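Moisture Loss and Surface Wear in Sealed and Unsealed Kitchen Countertops
Final report, Materials in the Home (spring term)
Chae-won Yoo and Paloma Kapoor
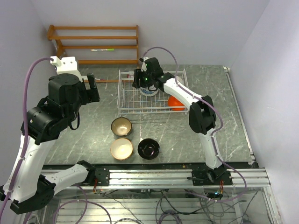

1. Background

Stone countertops are sold with advice to reseal them at regular intervals, but the interval given varies a great deal between suppliers. The three leaflets we collected at the start of the term gave six months, one year and "as needed". None explained how the figure was reached. Our question was whether a simple test that a homeowner can do, the water drop test, agrees with a measured rate of water uptake.

2. Samples

We obtained 41 offcuts from Plotow, a stone yard that cuts counters to order. All were polished on one face and sawn on the other. Marble and granite were both included. Pieces with visible cracks or old filler were rejected before numbering. Each remaining piece was washed in plain water, dried in a low oven overnight and left to cool in a closed box.

Half of the usable pieces were sealed with Dikedau, a water-based product, following the directions on the bottle. The other pieces were left bare. One marble piece chipped at the corner during handling and was moved to the practice set.

3. Method

Water uptake was measured by weight. A piece was placed polished face down on a wet sponge, lifted, wiped once with a damp cloth and weighed. Readings were taken at 10 minutes, one hour and four hours. The sawn face stayed dry throughout. In total we recorded 213 weighings, including repeats.

The drop test was done on the same face after the piece had been dried again. A single drop was placed with a pipette and left under a plastic cup. After 15 minutes it was blotted and the spot was graded as no mark, faint mark or dark mark. Paloma graded all the spots, without knowing which pieces had been sealed.

Wear was simulated by rubbing with a kitchen sponge under a fixed load – 152 strokes per piece, in one direction only. Uptake was then measured again.

4. Results

Sealed marble took up less water than bare marble at every reading. For granite the difference was small at 10 minutes and clearer at four hours. Rubbing raised the uptake of sealed marble slightly but left it well below that of the bare pieces.

The drop test separated bare marble from sealed marble in most cases. It did poorly on dark granite, where a dark mark is hard to see against the stone. Two graders would have been better than one here.

5. Sources of error

The balance drifted by up to 2 hundredths of a gram during a session, a large share of the short readings for granite. We zeroed it before each piece from the second week on. Room humidity was not controlled. The damp cloth was another problem – Chae-won wiped harder than Paloma, and the early readings show it. From March onward one person did all the wiping.

6. Further work

The test should be repeated with oil, as most of the stains people complain about come from cooking. We would also like to test a solvent-based sealer, and honed surfaces as well as polished ones. The remaining offcuts are stored in the Mizuno building, ground floor, with their numbers written on the sawn face.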